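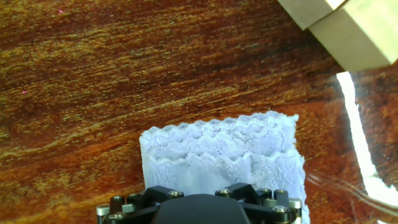

Filed under: Student Work > Interior Finishes
Print this page | E-mail this page

Taking Down the Paper in the Callari Stairwell
By Sebastian Lungu
21 October 2018

Our assignment for the Famulura finishing course was to strip, repair and repaper one wall, and to write down what we did while we did it. I picked the long wall of the stairwell in the Callari building. It had the ugliest paper on campus and I assumed ugly paper would want to leave. I had also not yet priced a stair platform.

The wall comes to 300 square feet if you treat the slope at the top as a triangle, and I did. The visible paper was a brown trellis pattern. Under it was a green stripe, and under the green stripe was a coat of oil paint that somebody had put straight over the original sizing. I know this from a test patch behind the radiator, where I meant to find one layer and stopped digging when I got to plaster.

Stripping

The course handout gives two methods for unpainted paper: hot water with a little dish soap, or a rented steamer. I tried both on neighboring sections. Water brought the trellis off in sheets, very satisfying, and left the green stripe looking freshly washed. The steamer got through the stripe but also softened the old patching compound, so that a piece of wall the size of a dinner plate came along for the ride.

I settled on scoring lightly, soaking, waiting 10 minutes, soaking again, and then scraping with a wide knife held almost flat. The second soak matters more than the first. I skipped it near the landing to save time and spent the whole evening on a strip no wider than my shoulders.

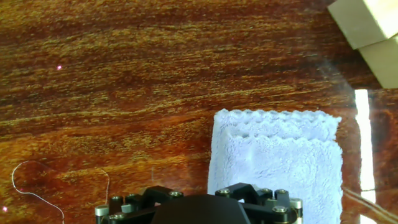

Scraping on stairs deserves its own paragraph. The platform has to be leveled every time it moves, and wet paper lands on the treads, where it behaves like soap. I laid canvas drop cloths and taped a runner down the middle. I would now do this before starting instead of on the second day.

Repairs

With the paper gone, I marked every defect with blue chalk. There were 92. My instructor, Mr. Văduva, looked at the wall and asked if I had considered marking the good parts. Most of them were gouges less than an inch long, and a fair number were mine.

Small gouges got lightweight filler. The dinner plate got setting compound in two passes, with mesh tape bridging the old edge. Then the whole wall was washed twice to get rid of leftover paste, which you can't see but can feel with the flat of your hand when the wall is damp. After sanding I put on a coat of primer made for wallcovering. The can said it would dry in an hour. It may have been thinking of a different building.

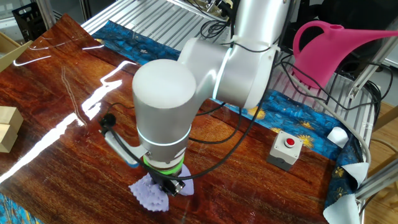
Small lavender cloth under the gripper.

Hanging

The new paper is a plain off-white with a raised weave, chosen because it has no pattern to match on a slope. I used Skotunent, the premixed paste the course keeps in the supply room. It goes on thick and stays movable for longer than I needed, which flattered my technique considerably.

I started from a plumb line at the bottom newel and worked up. Each drop on a staircase is a different length, and each has a long side and a short side, and you must measure the long side. I measured the short side once. That drop is now lining a shelf in the supply room and looks fine there.

Seams were rolled gently and wiped with clean water. Two of them have opened slightly near the top window. I think the primer was still damp there when I papered over it, though the radiator is another suspect.

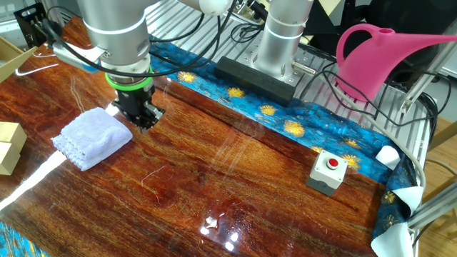
Cost and time

I went over my estimate for filler, blades and platform rental, and under it for paper, owing to the slope. The time estimate I handed in at the start of the course is attached as an appendix for anyone who enjoys fiction. Stripping took longer than repair and hanging put together.

Still to do

Reglue the two open seams with a syringe, touch up the baseboard where the scraper found it, and return the steamer. Mr. Văduva wants the seams checked again in December, once the heat has been on for a while. He has also mentioned that the opposite wall has the same paper.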